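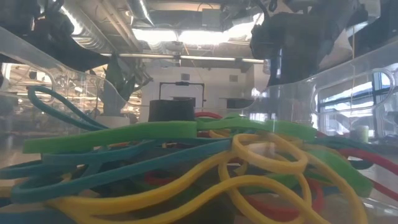
Do we need to buy more storage to have a tidy home?

Most of us need less of it, and the people telling us otherwise are usually the ones selling it.

I say this as someone who has bought plenty. Last November I came home from a sale with 11 matching tubs and a label maker, convinced the spare room was about to change. The tubs were filled by teatime. The room looked better for a while, then it looked like a room full of tubs.

The organizing business rests on a claim I've never seen properly tested: that clutter is a shortage of containers. Jadeck, whose catalogue lands in my mailbox whether I ask or not, says its drawer system will "give you back your weekend". How? The stuff is all still there. Someone still has to sort it, and when the system has eight sizes of insert, that someone will spend the weekend working out which goes where.

My neighbour Dzintra Vanags disagrees with me, and she's no fool. She argues that if you can see what you own, you stop buying it twice. Fair enough. I can see my batteries now. I still bought two packs at Christmas, having never thought to look.

Then there are the paid organizers. Frans Kuipers, who runs workshops at the Cadley community centre, told our group that a clear home makes for a clear mind. I asked what he was basing that on and he said his clients tell him so. I'd expect them to, having paid. I have also known some very calm people with terrible garages.

What bothers me most is the colour of money in all this. A cardboard box is free. Put the same odds and ends in something from Brouwer with a fitted lid and you've spent 100 dollars to keep things you wouldn't pay five for.

Some of it does help. Hooks by the door, a shelf you can reach, a proper place for the keys. I'd keep those. But before the next sale I'd want to hear from somebody whose house got tidier and stayed that way for a full year, and who doesn't have a course to offer me.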